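Pettigrew Lane residents' update, from your correspondent at the narrow end. I've lived on this street long enough to have opinions about kerbs, and today you're getting them.

1/ The council has written to say our lane is "suitable for two-way traffic". I would like to meet the two vehicles they had in mind. Prams, presumably.

2/ The letter is dated April 14, 2026 and refers throughout to Predonau Road, which is the wide one with the bakery. We have had its bin calendar since October as well.

3/ House rules, for anyone visiting. You park on the left. You fold your mirror in. You do not park opposite someone who has already parked on the left, unless you enjoy meeting the whole lane in its slippers.

4/ White cars do best here, I've decided. You can find them at night. Mine is dark green and has been clipped by the Fuveo delivery van twice, both times with a very nice card through the door afterwards.
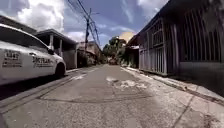

Vukar Plumbing replied that they get their van down every week and it's fine if you breathe in.

5/ Thank you, Vukar. I have seen you breathe in. I have also seen you reverse all the way back out for the oil lorry, which took 44 minutes and drew a better crowd than the summer fair.

6/ Meanwhile the wires. Every time they connect a new house, the pole gets another one and none of the old ones leave. I asked the engineer which was mine and he looked up for a good while and said "one of those".

Anyway, I've replied to the council. Over 50 lines, single spaced. I've addressed it to Predonau Road.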